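Umeo's terrace is open again, and you can sit outside until nine

Good news for anyone who has been eating lunch in the car all spring: the terrace at Umeo is back! I walked over at noon on the first warm day we've had in May and the outside tables were already filling up, so I guess I wasn't the only one checking.

If you missed the whole saga, the terrace closed in January when the city dug up the walkway along Padilla Street to replace a drain. It was supposed to be a quick job. Then the new paving got held up, and then it rained for what felt like a month, and the café just kept a chain across the side door and sold soup inside. I like the soup fine, but the inside room is dark and you end up with your elbow in somebody's laptop.

The owners tell me they used the break to redo the seating. The round slatted tables are from Nerkard, the outdoor furniture place out past the bus depot, and the bill for the lot came to a bit over $2,000 with the chairs. They'd been getting by with folding tables from a church sale before that (the ones that pinched your fingers, if you remember those), so this is a big step up. There is room for 45 people outside now, same as before on paper, but it feels like more because the tables don't wobble and you can pull a chair right in.

I took one near the hedge, which has really come in. It's thick and very green and it wraps right around the back, so you feel tucked away even though you're a few steps from the walkway. A few tall weeds are sticking up out of the top and I hope they leave them alone.
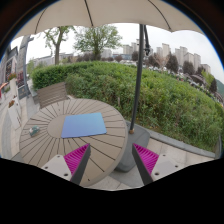 The umbrellas are the big beige kind with a crank on the pole, and staff will open or close one for you if you ask. Please do ask -- the girl at the counter said two people tried to do it themselves on opening morning and wound it the wrong way. They come down if the wind picks up, and everything gets closed at night.

One thing I was curious about was the slats. I figured crumbs would be a pain, but they mostly drop right through the gaps, and so did my pen, twice. Bring a book to lean on if you plan to write anything. A napkin won't do it.

Hours outside are 8 a.m. to 9 p.m., with the last food order at 8:15. You order at the counter and they bring it out. The terrace menu is shorter than the inside one, 13 items when I went, mostly sandwiches and cold noodles plus the lemon cake, which I had and would have again. Prices are the same wherever you sit. Dogs are welcome outside on a leash, and there's a water bowl by the side door.

Getting there is easier too. The number 47 bus is stopping at the Dramcombe end of the street again now that the digging is done, and it's a two-minute walk from the stop. Parking is still bad and I don't see that changing, though the bike racks are back in their old spot.

They aren't taking reservations for the terrace, at least for now. The owners said they might try it for Friday-type crowds later in the summer if the line gets silly, but they'd like to see how June goes first. My advice is to go before noon or after two. I stayed until almost three with an iced tea and had my pick of the shade by then.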